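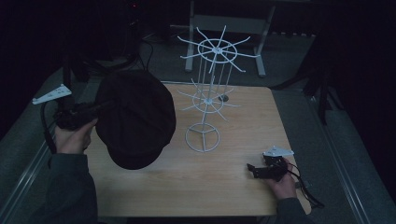 I have been meaning to sort out the hats since February, when the hook by the back door came off the wall and took a lump of plaster with it. They had been living in a carrier bag under the stairs, which does a soft cap no good at all. So I bought a stand. It is white wire, with two tiers of arms, the upper ones longer than the lower, and the tips turn up slightly so things ought to stay put. The dark flat cap was my test piece, as it creases if you so much as look at it.

Delivery was slow. The stand came from Triltholm and the box had a dent in one corner, but nothing inside was bent.

My plan is winter hats at the bottom and the ones I wear most on top. The straw one is too wide and will have to stay on the wardrobe — I measured it. I still need to fill the hole by the door, and I have 2 scarves with no home yet.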